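Drivanier opens Xia, a mending and second-hand service for everyday clothes, in Jalcombe

Jalcombe, February 15, 2021

The clothes care company Drivanier informs its customers and the local press that its new service Xia is open from today in Jalcombe. Xia accepts ordinary clothes of cotton, wool and linen for repair, and it also buys wearable pieces for sale in the shop of the company on Cedov Street.

The service was prepared since October, when Drivanier made a small survey among its customers. We received 197 answers. The most frequent wish was a simple one: people wanted a place where a T-shirt or a pair of children's trousers can be mended for a price that makes sense. Many tailors in our region do very good work with suits and dresses, but a small hole in an everyday garment is often not interesting for them, and the customer feels a little ashamed to ask.
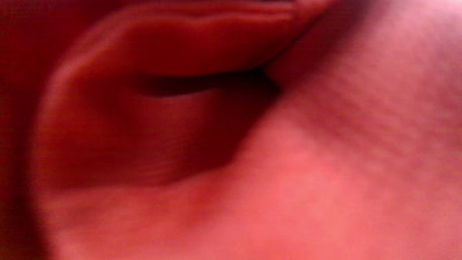

Xia works with a fixed price list. A closed hole, a new button or a shortened hem has the same price for every garment, also for children's sizes. The full list can be read in the window of the shop and on our web page, and it will not change before the end of the year. If our seamstress sees that the repair will cost more than the garment is worth, we will say it before any work begins, and the customer can take the garment home without paying.

Repairs are ready in 13 days at the latest. We know that this is longer than in a dry cleaning shop. The work is done by hand and we prefer to promise a term which we can keep. Those who need a school jumper or a work shirt more quickly can ask at the counter, and we will try to find a solution.

Because of the present health rules, garments are handed over at the door of the shop. Please bring them washed and dry, in a closed bag, with your name and telephone number on a sheet of paper inside. A short note about the damage is very welcome, for example "left elbow" or "pocket inside". A small piece of coloured thread, sewn beside the hole with one stitch, helps even more.

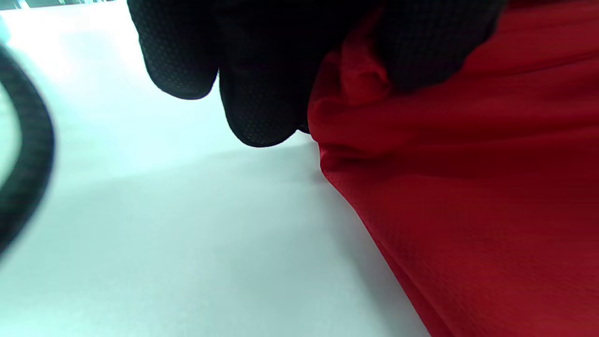 The second part of the service is the purchase of used clothes. Drivanier pays for each piece according to three groups of quality, and the payment is made by bank transfer or as a credit for repairs. Clothes with the name of a company or a club on them are also accepted, but they go into the lowest group. We do not buy underwear, swimwear or shoes. Clothes which we cannot sell are given back if the customer wishes it — otherwise they are cut and used as patches and filling material in our own workshop.

For the opening, 1000 garments are already prepared on the shelves and rails in Cedov Street. The larger part is for adults, but there is also a corner for school children. All pieces were washed at our laundry with a powder without perfume, so that persons with sensitive skin can also choose without worry. 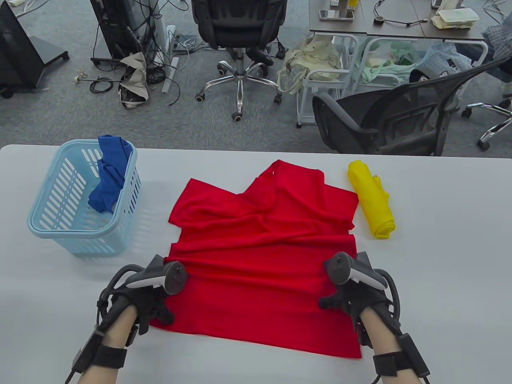
We ask all sellers to look at their clothes calmly before they bring them. The best way is to lay each piece flat on a table in good daylight and to check first the seams, then the underarms and the collar. A light table is useful, and strong colours are especially easy to judge on it: a bright red T-shirt on a pale grey-white surface shows its whole outline at once, even when it has soft folds across the middle and the fabric is bunched near the collar. Such creases are no reason for a lower price and you do not need to iron anything for us. More important are small holes near the hem, where a belt buckle rubs, and thin places on the shoulders from the strap of a bag.

Together with the opening, Drivanier publishes a booklet with the title "Xia at Home". It contains 13 short lessons about the care of clothes, from washing at low temperature to sewing a button with a shank. The text is written in plain language and there are drawings for each stitch. The booklet is free of charge at the shop, and it can also be sent by post inside Jalcombe if the customer pays the stamp. Schools which would like to receive it for textile lessons can write to us and say how many copies they need.

About Drivanier
Drivanier is a family company for laundry and clothes care with its seat in Jalcombe. It runs a laundry, a mending workshop and the shop in Cedov Street.

Contact for the press
Drivanier, Press Office, Cedov Street, Jalcombe
Questions from journalists are answered in writing. Photographs of the shop and a copy of the booklet are sent on request.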